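Loltell Support > Manuals > Two-Arm Stations > Operating Rules
Search this manual Go Clear
November | Prepared by Yu-na Cha, reviewed by Tamara Ghiță
Filed under: garment handling, shared workspace, site rules

Section 6. Hanging Tasks With Spring Clips

6.1 Scope

This section applies to stations where two arms work over one table and hang small garments from a clip hanger. It covers clearing the area, setting the hanger, running the task, and stopping. It does not replace the risk assessment for the site. Where the risk assessment sets a lower speed or force than this manual, the lower value applies.

Arm and gripper limits are in Section 3. Stations fitted with the Mendico guard package also follow Section 9.

6.2 Before power is applied

1. Confirm that the station log is open and that the last entry is signed.
2. Check both stop buttons. Press each one, confirm that its indicator changes, then reset it.
3. Check the drying frame. The overhead rod must not turn or slide when pushed by hand.
4. Check the wrap that holds the hanger hook on the rod. Replace tape that has lifted at an end. Do not add new tape over old tape.
5. Lay the garments flat on the table, in pairs, with the cuffs turned the same way.
6. Trace each gripper cable from the wrist to the base. Move the arm by hand through the working range and watch the slack. A cable loop must not reach the clips or the rod at any point.
7. Inspect the finger pads. Trim loose threads flush with the pad. A pad that has separated from the finger at any edge is to be replaced before use.

CAUTION: Spring clips can pinch. Open and close them by hand only while both arms are in the stopped state.

6.3 Setting limits

1. Load the task profile named HANG-SMALL. Profiles written for folding are not to be used for hanging.
2. Set gripper force to 20 N or less.
3. Set the minimum distance between the two grippers to 30 mm. The Soledetti controller will refuse a lower value unless a supervisor code is entered. Entering the code creates a log entry.
4. Set the upper boundary below the rod. Allow for bow in the rod and measure from its lowest point.
5. Save the profile under the station name. Do not overwrite the supplied copy.

Note: Minimum gripper distance is measured between finger surfaces. It does not include fabric held by the fingers. When both arms hold garments, the garments may meet before the limit is reached.

6.4 Running the task

1. Announce the start. Everyone within reach of either arm steps back behind the marked line, unless the station is approved for attended operation.
2. At an attended station, one person is named as the operator and keeps a stop button within reach. A second person may watch but may not handle garments while the arms are enabled.
3. Start the first cycle at reduced speed.
4. Let one arm take the clip and the other present the cuff. Both arms must not pull on the same garment after the clip has closed.
5. Release the clip only when its weight is carried by the hanger.
6. Return both arms to the rest position before the next garment is picked.
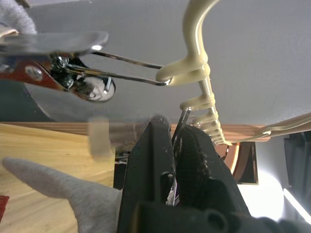
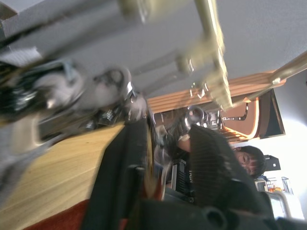
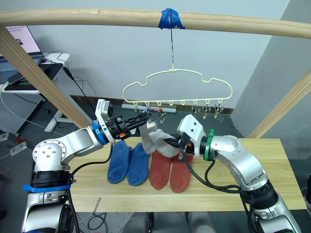
Figures 6-1 to 6-3. Sock-hanging station. Figures 6-1 and 6-2: wrist camera views. Figure 6-3: table view, with a gray sock clipped and held below the hanger by one gripper and a second gray sock in the other.

6.5 Attended operation

Attended operation requires written approval, kept at the station. Approval lapses when the table, the frame or either arm is moved.

1. Keep the head and face outside the boundary of both arms while they are enabled. Leaning in to see a clip is not permitted. Use the camera display.
2. Tie back long hair. Remove lanyards, scarves and loose sleeves.
3. Do not reach between the arms to catch a falling garment. Let it fall, stop the cycle, then pick it up.
4. Keep tools off the table.

Note: Wrist camera views turn with the gripper. Do not judge left, right or vertical clearance from a wrist view alone. Compare it with the table view.

6.6 Stopping and clearing a snag

1. Press stop. Do not use pause.
2. Wait for both indicators to show the stopped state.
3. Support the garment from below with one hand.
4. Open the clip by hand. If a gripper is holding the clip, release the gripper from the panel first. Do not pry the fingers apart.
5. Check the hanger for bent loops and the clips for weak springs. Set damaged parts aside and tag them.
6. Record the snag under code 158 and state which arm was holding the garment.
7. Restart at reduced speed.

CAUTION: An arm in the paused state may move without warning when the pause ends.

6.7 Records

Keep the station log and all saved profiles for 27 months. Sites that use the Shin log reader can export both in one step; see its help page for the file layout. Handwritten logs are accepted if every page carries the station name.

Changes to the limits in 6.3 are entered in the log before the next cycle is run, with the old value, the new value and the initials of the person who made the change.

Previous: Section 5, Table and Frame Setup
Next: Section 7, Cleaning and Pad Replacement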